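Care and Repair of Edge-Glued Maple Boards
Workshop Notes, Section 4: Boards, Panels and Small Work Surfaces

Last revised Monday, July 3, 2023

These notes cover flat boards made from several planks glued edge to edge, of the sort used as bench toppers, craft boards, play surfaces and shelf stock. End-grain butcher blocks behave differently and have their own section. Everything below assumes solid wood. Veneered panels should not be scraped or planed.

Checking a board before use

Lay a straightedge across the width, perpendicular to the seams, and look for light under it. Repeat at both ends and in the middle. Then lay it corner to corner in both directions. Cup shows up in the first test, twist in the second. A gap that will take a sheet of printer paper can be ignored on a play or sorting surface. A gap that will take a credit card needs attention.

Run a fingernail across each seam. A sound joint is hard to feel. If the nail catches, one plank has moved relative to its neighbor, usually from a change in humidity. If the nail drops into a gap, the glue line has opened and the board should be re-glued before it is refinished.

Mark the seams lightly in pencil on the underside and write the date of the check next to them. An open seam that stays the same length from March to July is stable. One that grows is not.

Support underneath

A board that rests flat on a solid bench top traps moisture on its lower face while the upper face dries freely. The two faces then shrink at different rates and the board cups. Any support that lets air reach the lower face reduces the effect. Perforated platforms and slatted tops both work. So do strips of scrap set at right angles to the planks, provided all the strips are the same thickness.

Spacing for strips depends on board thickness. For three-quarter-inch stock, 20 inches between strips is the upper limit for light use. Close that up if anything heavy will sit in the middle. Do not screw the board rigidly to its support. Use slotted holes or figure-eight fasteners so the wood can move across its width.

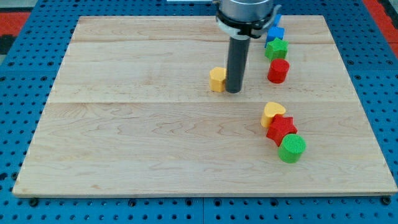
Maple board on a perforated platform, with a seam running across near the middle. Small colored blocks set out on top.

Wavy, darker figure in maple is a feature of the grain and will not sand out. It does affect tooling. Where the streaks change direction, a plane iron will lift fibers and leave torn patches. Use a card scraper there, or sand. If a plane is the only option, take a very light cut and skew the tool.

Cleaning

Dry dust first. Grit dragged over the surface with a damp cloth is the main cause of fine scratches on pale wood, where they show gray. For routine washing:

1. Mix a few drops of dish soap in a quart of warm water.
2. Wring the cloth until it no longer drips.
3. Wipe with the grain, one plank at a time.
4. Wipe again with plain water.
5. Dry both faces with a towel and stand the board on edge until it feels room temperature to the back of the hand.

Wipe the underside too, even if it is clean. Wetting one face only will cup a thin board overnight.

Crayon and wax come off with mineral spirits on a white rag. Ink rarely comes off entirely. Bleach will lighten it but will also lighten the maple, and the patch will be visible for years.

Painted or dyed pieces should not be left sitting on bare maple if either is damp. Red and blue dyes are the worst offenders. The marks are usually shallow and come out with 220 grit, but the sanded area then needs refinishing.

Finish

For surfaces that carry small parts or blocks, a thin film is easier to keep clean than oil. We have used two coats of Semex water-based satin on most of the shop boards. Sand to 180 before the first coat, knock back with 320 once it is dry, and apply the second coat thinner than the first. Finish the underside with the same number of coats.

Oil is acceptable where the board will be re-coated regularly. Flood, wait 20 minutes, wipe off all surplus. Oily rags go flat on concrete outdoors until stiff, or into a lidded metal can with water. Do not ball them up.

Paste wax over either finish makes objects slide. That is useful on a saw table and a nuisance on a surface where pieces are meant to stay where they are put.

Edges

The front edge takes the most wear. Break it with two passes of a block plane at 45 degrees, then one pass of 180 grit. An edge left sharp will chip and will not hold finish.

If an edge strip has been applied, check it separately from the seams. Strips fail at the ends first. Work glue into the gap with a thin palette knife, tape firmly across the edge every few inches, and leave it overnight. Contact cement is not suitable for this repair – it stays slightly flexible and the strip will creep.

Re-gluing an open seam

Short openings at the end of a board can be filled with glue and clamped. Blow compressed air through the gap, work yellow glue in from both faces, and clamp across the width with light pressure. Squeeze-out should appear as a row of small beads.

Long openings should be sawn apart down the old glue line, jointed and put back together. Old glue does not accept new glue, and clamping over it gives a joint that will last one season. Allow for the loss of one saw kerf plus two jointer passes in the finished width.

Use cauls above and below to keep the planks level, and alternate the clamps over and under the panel. Leave in clamps for an hour and off the saw for 24. Shop temperature was 67 degrees for the boards described here. Yellow glue applied in a cold garage will turn chalky and should be scraped off.

Storage

Store on edge, not leaning. A leaning board takes a bow in a few weeks. The vertical rack sold by Riswood (part 221) holds boards up to an inch and a quarter thick and can be mounted on a stud wall. The Pusholm rack is cheaper but has bare steel dividers that leave gray marks on light wood. Cover them with felt or self-adhesive cork.

Keep boards away from heating vents and exterior doors. Relative humidity of 40 to 50 percent is suitable. The highest reading in our storage room last summer was 89 percent, during a week with the dehumidifier unplugged, and two of the wider boards cupped. Both came back after being stickered flat, with air on both faces.

Related sections: 3, Bench Tops. 5, End-Grain Blocks. 7, Scraper Sharpening.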